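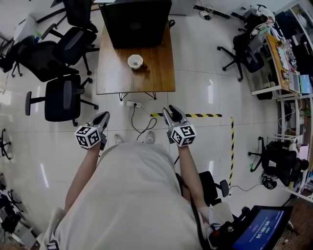 Fig. 1. Glossy white floor tiles.

Unit 4: Floor Finishes in Public Buildings
Module leader: Orla Carroll
Revised May 2010

4.1 Slip resistance
A glazed surface reflects light well and is easily wiped, but it may offer little grip once water is present. Students should be able to explain the pendulum test and state its limits.

4.2 Joints
Movement joints are to be shown on all plans. Grout width is recorded in millimetres.

4.3 Set task
Prepare a cleaning schedule for the entrance hall at Flemmont, which has a floor area of 70 square metres. The answer should not exceed 1,000 words and is to be handed to Mr Auer at the department office.

Reading: Kettler, chapters 2 and 5.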